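Simulated kitchen, household chore readiness: inspection checklist with comments

Site: Skakham apartment model, kitchen side
Inspector: Hanna Koval
Reviewed by: Gonçalo Rocha
Date: Wed 9 June

Scope: pick up, carry and put down ordinary kitchen items. No liquids, no heat. Simulation only.
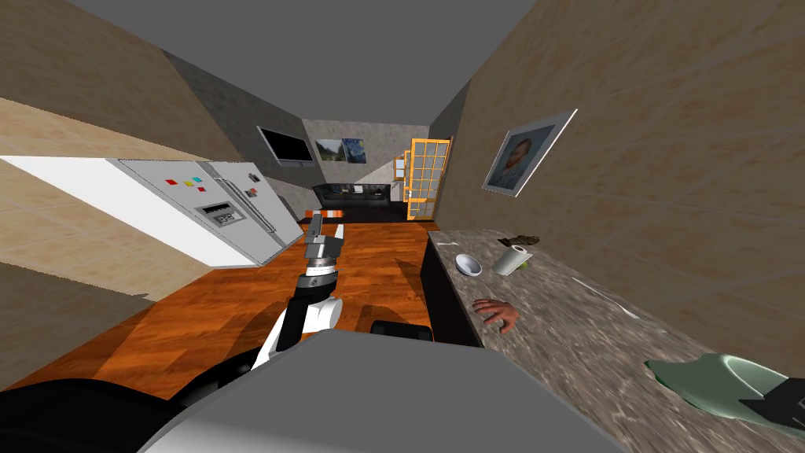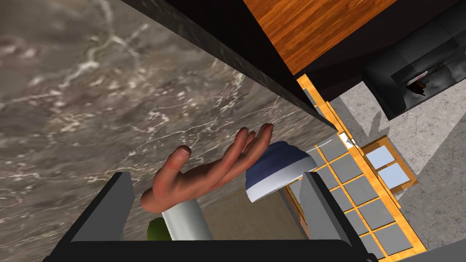
The May checklist had a single line for "grasping." It is now split, as Custódio Magalhães asked, so that a good lift can't hide a bad release.

1. Joint and speed limits loaded before first motion
Pass. Values match the Arnatska sheet.

2. Emergency stop reachable from the operator screen
Pass. Label is too small. Carry over.

3. Arm clearance at counter height
Pass with comment. The margin to the stone edge is set at 9 mm. Acceptable in software. I would not sign it for a real kitchen.

4. Lift and hold, rigid items (cup, bowl)
Pass. 200 trials, no drops after contact was confirmed.

5. Lift and hold, thin flat items (cutlery)
Fail. Fingers press on the stone and the force limit trips. Sliding the item to the edge first works but takes too long.

6. Release
Fail. Items are let go while still above the surface. A person would call this dropping it. C. Aguiar to check the contact threshold.

7. Pick up from floor
Not tested. The reach planner refuses the pose. See open items.

8. Wipe counter with paper towel
Not tested. The towel model does not tear or fold, and a pass would mean nothing.

9. Behavior when a person enters the work area
Fail. Stops correctly, then resumes without being told to. This blocks any move to hardware.

10. Logs complete and readable
Pass. Two files were named wrong and have been corrected.

General comment: the question from Vovbridge was whether the system can clear a kitchen counter without supervision. It can't yet. It can move cups and bowls under supervision, slowly. Item 9 matters more than items 5 and 6 together.

Open items
- Rerun item 6 with 2,000 trials after the threshold change (Aguiar)
- Floor reach, planner settings (Magalhães)
- Restart must need operator confirmation (Koval)
- Larger stop label (Koval)

Status: not released for hardware.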